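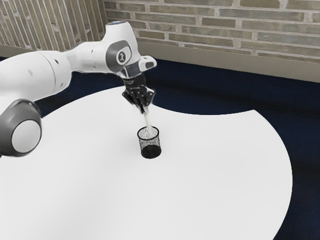
Simulated cell, rod-to-cup task: arm, two-finger gripper, mesh cup.

Malano Bench Tasks: data card

Maintained by the automation group at Kerko. Last revised in September.

Summary

Malano is a set of simulated pick-and-place episodes for a single arm at a white table. It was built to plan the automation of the sorting benches at our Welturora site, where staff put slim parts into cups by hand before the cups go on to inspection. The set covers that one step. Inspection, labeling and packing are still done by people and are not modeled.

Contents

200 episodes in total. 100 use a fixed cup position, 50 move the cup between episodes, and 50 change the starting angle of the rod. Each episode has rendered views, joint positions, gripper state and a success flag. The flag is set by the simulator when the rod is released and stays in the cup.

Layout of the folders

episodes/ one folder per run
scene/ table, walls, floor and cup models
notes/ comments from bench staff, with names removed
splits.txt train and test lists

Why simulation first

The benches run two shifts and we did not want to take one out of service for testing. Bench staff looked at rendered runs during their regular meetings and told us where the motion did not match the job. Most of their comments were about the approach to the cup. People tilt the part and let it slide down the side, and our first runs came straight down. The current runs use a tilt.

Changes for staff

Under the present plan, each operator looks after two cells and clears jams, refills parts and pulls bad cups. Pay grade stays the same for the first year. Training is 16 hours, on paid time, and covers stopping the arm, restarting it and logging faults. Two concerns from notes/ are still open: longer periods of standing, and less talk between benches once the cells are spread out. Cloutier, which handles our floor layouts, is redrawing the aisle with seating at each cell.

Known limits

Lighting is soft and even in all episodes. The real site has windows and glare.
The rendered room does not match the Welturora floor plan.
Thin translucent parts are hard to pick out against the white table in some views.
Cycle times from the simulator should not be used to set quotas or staffing.

Use

Internal use and partner sites. Ask the group before sharing notes/ outside Kerko, even with names removed.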